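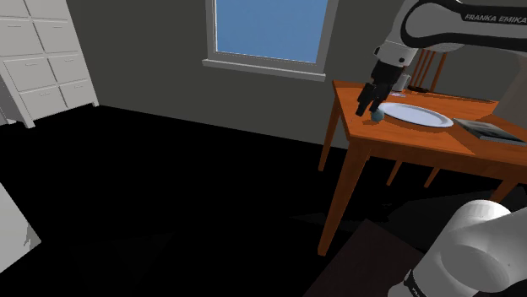
Grasp success in simulation is a number I have stopped quoting on its own. In the last write-up I gave results for the ball task with the default scene, and two people wrote in to ask how much of the score came from the policy and how much from the scene being easy. I didn't have an answer, so I spent most of January getting one. These are the results, with the caveats I know of.

The task is a single pick. The arm is a Franka with the standard parallel-jaw gripper, the object is a small ball on a table, and an episode counts as a success if the ball is held clear of the surface when the time limit runs out. The policy takes one RGB view and the joint state, and outputs end-effector deltas and a gripper command. No depth, no object pose. It was trained on scripted demonstrations in the same simulator, all of which I generated with a planner that did have access to the object pose.

I call the scene set Clerville, after the folder it lives in. Each Clerville room has a table, a few props on it and some furniture behind. The furniture is never touched. It is there so that the encoder has something to ignore.

The baseline

1000 episodes, ball position drawn from the training distribution, props fixed. The policy succeeded in 997. I looked at all three failures. In two the fingers closed early and pushed the ball away. In the third the grasp was sound and the ball slipped out during the lift, which I put down to contact settings.

That is the figure I would have published a year ago.

The perturbed set

For the second run I kept the policy frozen and changed the scene. Same number of episodes, same time limit. The props were shuffled, the lighting was varied, and the ball could be placed anywhere within reach, including next to or on top of another object. Success dropped to 804 out of 1000.

The drop is not spread evenly. Lighting on its own does very little. Dark floors and hard shadows, which I had expected to cause trouble, made almost no difference. Shuffling the props costs a bit more, mostly when something of a similar colour to the ball is put near it. The bulk of the loss comes from where the ball rests.

The plate is the worst case. A ball near the rim of a plate is hard for two separate reasons, and it took me a while to pull them apart:

The first is height. The ball sits slightly higher than it would on bare wood. The policy has learnt a closing height, and it doesn't adjust much. With a flat-bottomed plate the error is small, but the fingers are also lower relative to the support than they should be, and one of them can touch down before the jaws close.

The second is appearance. In training the ball was nearly always seen against the table top, which is orange-brown and gives a strong contrast. Against the white plate the edge of the ball looks different and the approach tends to stop short. I checked this by recolouring the plate to match the wood and leaving the geometry alone. A good part of the failures went away. I then did the reverse, a white patch painted on the table with no plate there at all, and some of the failures came back.

What I changed

I tried three fixes. Only one is worth keeping.

More demonstrations of the same kind did nothing useful. The baseline was already saturated and the perturbed score moved within the noise between seeds.

Texture randomisation on the table helped with the white patch test and with the similar-colour props. It did not help with height, as you would expect. It also made training slower to settle, and one of the 5 seeds never reached the baseline score.

The one I am keeping is a change to how demonstrations are started. Instead of beginning every one from the home pose, I begin a share of them with the gripper already hovering just above the ball, fingers open, with a small random offset. The planner then has to correct and close. This gives the policy many more samples of the last few centimetres, over every kind of support. It costs almost nothing to generate because the long reach is skipped.

Implementation notes

The hover starts are sampled in Cartesian space and solved with inverse kinematics. Reject any solution where the elbow is close to a joint limit, or the policy picks up an odd twist at the wrist.

Tendimport, my asset loader, was computing collision meshes for plates as convex hulls. This fills in the dip behind the rim. If you use hulls for crockery, check this first. I reran both sets after the fix and the figures above are from the rerun.

Time limit matters. With a longer one, the policy gets second attempts and the perturbed score goes up without the policy being any better. I count first attempts only from now on.

Still open

I have not run any of this on hardware, and would not claim the plate result carries over. Real plates are glossy and the renders are fairly matte. The next set, Cilton, adds cups and bowls as supports, and I want the full perturbed run with hover starts on all seeds before I give a number for it. Scene files and the evaluation script will go up together once I have cleaned up the paths.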